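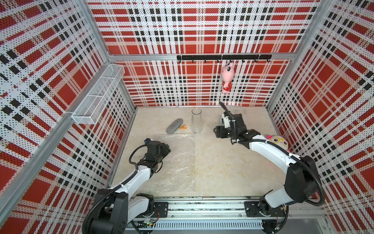 Dataset card / Bimanual manipulation

Storis: two-arm tabletop episodes with awkward objects

Storis is the set we train Notamum on, and we're really happy to finally put it out! It has 414 teleoperated episodes, all with two arms on a shared rail, and the objects are the kind that give a policy trouble: clear cups, bubble wrap, small clothespins.

Why clear things? Our depth maps go to pieces on them, and we wanted to know how far color views alone could get. Pretty far! Trained on 300 episodes, Notamum placed the cup in 13 of 14 held-out trials. The miss was a grasp that closed too high (episode log included, it's worth a look).

What each episode holds
Joint positions and gripper opening for both arms
Color video from the fixed workspace view
One plain-English instruction
A success flag, set by the operator

Splits
train: 300
val and test: the remaining episodes, divided by object layout so that no layout shows up in both

Known problems
The plaid walls stay the same throughout, so don't expect a policy to carry over to a bare room without some augmentation. Bubble wrap episodes are the noisiest, and a few have late success flags. We plan to fix those in the May update.

Loading
Point the Fosier loader at the top folder and pass split="train". Older copies of the loader swap left and right arms, so please update first.

Maintained by Charoen Petchrat. If you train something on Storis, send us your failures too, we love reading those.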